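Recording Folk and Roots Ensembles: Notes for Session 3
Tutor: Nélida Daza
October 2020

12 shares | 4 comments

These notes cover room sound, microphone placement and leakage for small acoustic groups. They assume you have read the handout on polar patterns.

Most early string-band records were cut with the whole group in one room. The balance came from where people stood. A fiddle is louder than a guitar and far louder than an upright bass, so the fiddle went back and the guitar came forward. When you record a group of this kind today you have more channels, but the same problem remains: each microphone hears every instrument, and each instrument reaches each microphone at a different time.

Leakage is the sound of one instrument in another's microphone. It is useful when it is short, even in tone and similar in every channel. It causes trouble when the off-axis response of the microphone is poor, which makes the leaked sound dull or boxy. Cardioid patterns vary a good deal in this respect. Figure-of-eight patterns have a deep null at each side, and placing a loud neighbour in that null is often worth more than a screen.

The three-to-one rule says that the distance between two microphones should be at least 3 times the distance from each microphone to its own source. With a guitar microphone at 20 cm, the next microphone should be 60 cm away or more. The rule reduces comb filtering when channels are mixed to mono. It does not apply to a stereo pair.

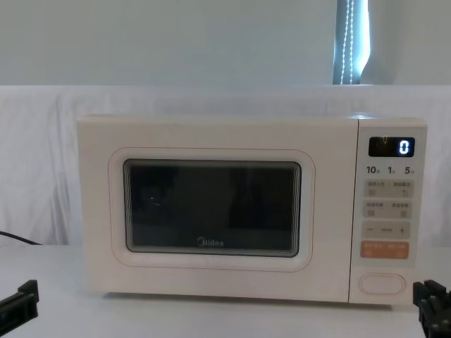 Early reflections colour a recording more than the long tail does. A reflection arriving within a few milliseconds of the direct sound is heard as a change in tone, and the commonest causes are music stands, low ceilings and table tops. Any hard, flat surface near the instrument counts. A boxy casing such as the microwave's, with a smooth front and a glass panel in the door, will return high frequencies much as a music stand does if a mandolin is played close to it. Lay a folded blanket over the surface or move the player, then listen again before touching the equaliser.

For the practical, the Hisero recordings are the reference. Track 13 is a banjo and fiddle duet made with one ribbon microphone. Compare it with the Figueroa session, where each player has a separate microphone and the fiddle leaks heavily into the vocal. Write down which instrument sounds nearer in each, and whether the distance changes when the singer enters.

Reading: Florance course pack, page 28 onwards. Bring headphones with closed backs.

Comments

Prapai Kaewmanee
Does the three-to-one rule hold if one player is much louder than the other?

Nélida Daza
Not reliably. It assumes similar levels. Increase the spacing, or use the null.

Nahuel Zapata
The Figueroa vocal sounds thin to me in mono and fine in stereo. Is that the fiddle leakage?

Gisela Núñez
I heard the same. Muting the fiddle channel brings some of the body back.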